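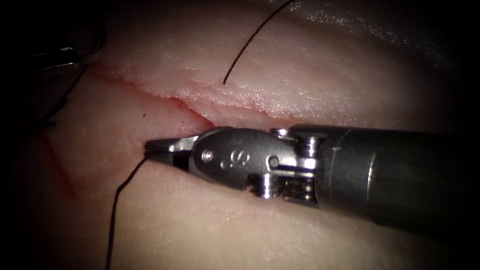 Obsa Degefa has been reading hospital bills for a living long enough to distrust any number that ends in a zero. I went to see her at the Gendlow office expecting to be told that price lists had fixed everything. I also went expecting not to believe it.

"They post the prices," she said. "Whether you can find them is another matter."

Gendlow reviews bills for patients who think they've been overcharged. It takes a cut of whatever it saves them, so I asked whether that gave her a reason to see overcharging everywhere. She didn't like the question much. "Sure, we get paid if we find something. The hospital gets paid if we don't. Pick who you'd like to be annoyed with."

She showed me a bill for a routine hernia repair, with the name blacked out. It ran to 209 lines. Some of them were plain enough: the operating room by the minute, anesthesia, a bed. Others were just a code and a price. One box of supplies appeared 2 times under slightly different wording, and Degefa had circled both in green.

I wondered if that was fraud. "I don't use that word," she said. "Mostly it's software talking to other software. The supply room logs it, then the nurse's chart logs it, and both go through."

It sounded a little too forgiving to me, and I said so. If these were honest slips, shouldn't half of them favor the patient? She thought about it. "I've seen undercharges. I could count them on one hand. So, yes, you have a point."

The new fashion is the price estimate tool. Usia, a web service a lot of clinics in the area have signed up for, promises a figure before surgery. Degefa's team compared its estimates with the final bills in 110 cases last October. She wouldn't give me the full results, which she says are still being checked, and I'd treat anything a company says about a competitor with care. She did say that the surgeon's fee was usually close and the facility fee usually wasn't.

"People print out the estimate and wave it at the front desk. It says right at the bottom that it isn't a promise. It's in gray type."

And does arguing work? She told me about a man who got $197 taken off after four months of phone calls. He was thrilled. I asked what Gendlow's share of that had been, and she laughed and said they'd waived it.

Her advice was less exciting than I'd hoped: ask for the itemized bill, in writing, before you pay a cent. Don't put it on a credit card to make it go away. Ask what each code means, and write down who you talked to.

I asked whether she does all this with her own bills. "My last one I just paid," she said. "I was tired."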